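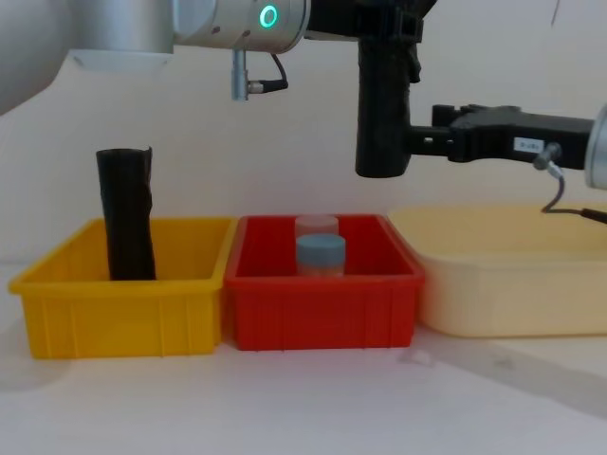 Why has Tuhiwai District Council agreed to keep the terms of its Clernar power station deal secret until after the work has started? The council says the agreement with Kendenau, the energy company that will rebuild and run the ageing plant, contains commercially sensitive material and can't be published in the usual way. What ratepayers have been given is a summary. The part dealing with who pays if costs rise is in a note under the final table, and it is set in type about as helpful as the tiny dark print on the small white label of a black robot gripper. Anyone who does manage to read it will learn that "residual exposure" rests with "the asset owner". The asset owner is the council.

The deal was approved last night in a closed session. It hands Kendenau the right to operate Clernar for 15 years, with the council underwriting $403 million in borrowing for new turbines, a new switchyard and repairs to the intake. There was no open tender. Mayor Paora Grimshaw said a tender would have taken too long and that the company was "the only party with a serious proposal on the table". He did not say how other parties might have put a proposal on the table without being asked for one.

Grimshaw has described the agreement as a once-in-a-generation chance to secure cheap local power. He used the same phrase about the convention centre, which is still without an anchor tenant, and about the airport extension, which was shelved. In fairness to the mayor, the station does need work. It was built for a smaller district, it breaks down most winters and no government of either colour has shown much interest in paying to fix it. Few people at the public meeting in January argued that it should be left alone. What they asked for was a look at the contract.

They are still asking. A petition calling for the full document to be released has drawn nearly 1000 signatures, and was received by the council without debate. Councillor Dzifa Agyeman, who voted against the deal, said she had been given a copy to read in a locked room, and had been told she couldn't take notes.

"I was allowed to vote on it and I'm not allowed to tell the people who elected me what's in it," she said outside the chamber. "I'd like someone to explain who that protects, because I don't believe it protects them."

Asked about her comments, the mayor's office said councillors had been given "extensive opportunity to engage with the material". It would not say how long the room had been open.

The economic argument rests on a report by the consultancy Flavero, which found that the rebuilt station would cut bills for 3088 households. It's an oddly exact number for a report that leaves so much else vague. The report doesn't say how big the cut would be or how long it would last, and it assumes that wholesale prices will behave themselves for the life of the agreement. It also takes Kendenau's own construction schedule as its starting point. Flavero was chosen by the council, but the invoice was paid by Kendenau under what both sides call a cost-sharing arrangement. What share of the cost the council met, if any, was not disclosed.

Luzius Baumgartner, Kendenau's head of regional projects, said the arrangement was normal in the industry and that the consultants had worked independently.

"We provided information when it was requested, as any partner would," he said. "The council reached its own conclusions."

Those conclusions came quickly. The report was delivered to councillors on the morning of the day they were asked to give their support in principle. The final vote followed with no second report and, as far as anyone outside the chamber can tell, no independent check of the first. A request for the council's own legal advice was refused on the ground that it was legal advice.

Then there is the matter of the technology fund. Alongside the power deal, Kendenau has promised money for automation training at the district's technical college, and the mayor spent a good part of his prepared remarks on it. The promise was in the press release ahead of any mention of the borrowing. No sum is attached. The college said it welcomed the interest and was waiting for details.
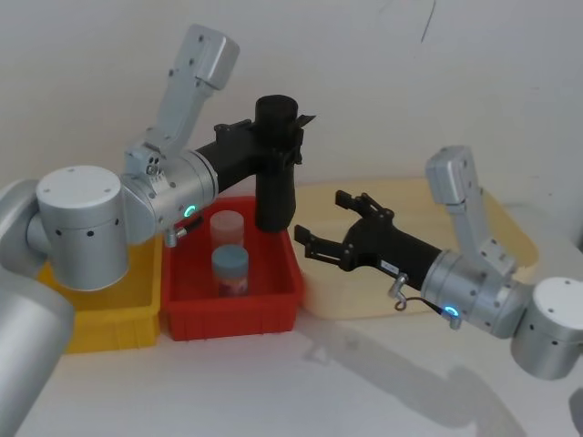
Two robot arms over a white tabletop, with yellow and red bins and a pale cream tray.

It would be a pity to sneer at a training fund, and plenty of families in the district would be glad of one. But a fund with no figure, no start date and no named courses is a long way from a commitment, and it has been doing the work of one in nearly every speech the mayor has given on the subject. Kelly Sedgwick, who speaks on energy for the opposition group, said she had asked three times whether the fund was written into the contract and had received three different replies.

"First it was in there, then it was in a side letter, and then it was an understanding," Sedgwick said. "If I borrowed against an understanding, the bank would show me the door."

Sedgwick's own position deserves a harder look than it usually gets. Her group held the majority when the station's maintenance budget was trimmed, and trimmed again, and it said very little at the time about the risks of letting the place run down. She now wants the deal paused for an outside review, but hasn't said what her side would build instead or where it would find the money. Asked whether she would cancel the agreement if her group won control, she said it would depend on the break clause. She hasn't seen the break clause.

Tipene Kerslake, who lectures in public finance and has written on local government guarantees, said the secrecy was a worry but the structure was a bigger one. Under the summary, Kendenau is paid a fixed fee for keeping the plant available, whether or not the power is sold at a good price. The council takes the income from sales and, with it, the loss if there isn't enough income.

"That may be a perfectly sensible bargain if the fee is low," Kerslake said. "If the fee is high, the company has bought itself a very comfortable position with other people's credit. I can't tell you which it is, and neither can the ratepayer."

The council disputes that reading. In a statement dated 2022-10-12 it said the fee had been "benchmarked against comparable facilities" and offered value for money. It didn't name the facilities. When asked for a list, a spokesman said the comparison had been carried out by Kendenau's advisers and that the list belonged to them.

Grimshaw has grown impatient with this line of questioning. He told reporters after the vote that the district had "talked itself out of every good idea for as long as I can remember" and that he wouldn't let it happen again. He also suggested that critics of the deal were being encouraged by rival energy firms, though he offered no names and, when pressed, said it was a general observation. Agyeman called the remark insulting. Sedgwick said she would like to meet one of these rivals, as they might have been willing to bid.

The timing hasn't escaped notice either. Preliminary works are due to begin before the next council election, with the first large repayments falling after it. The mayor hasn't said whether he will stand again. His office called any link between the two calendars "fanciful".

Under the agreement, a version of the contract will be released once the main construction contracts have been signed, with the pricing schedules removed. Residents will then be able to read how the deal was made, at a point when getting out of it would mean paying for work already ordered. How much that would cost is in the pricing schedules.

The council's audit panel is due to receive a briefing on the guarantee at its next meeting. The item is listed on the agenda as confidential, and the public gallery will be cleared before it is heard. Agyeman said she would move that the doors stay open. She expects to lose.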